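Flimier Opens Tap Repair Program to Renters in Flirnham

FLIRNHAM, March - Flimier will service kitchen faucets in 40 rental buildings this spring, at no charge to tenants. Each visit covers washers, aerators and worn seals - parts only, no new fixtures. 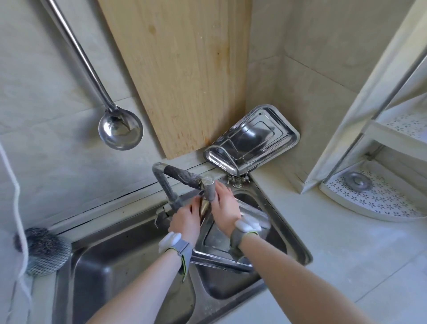
Most leaks start small and get ignored, according to Sunita Tripathi, and tenants often wait until the landlord calls first. Bookings open at 9 a.m. through the Flimier office.

Comments (2)
Marcelle M.: Does this cover bathroom taps?
Lionel: Signed up, thanks.

Related
Poklow water rates to hold
Minja recalls hose kits

We use cookies. Accept | Settings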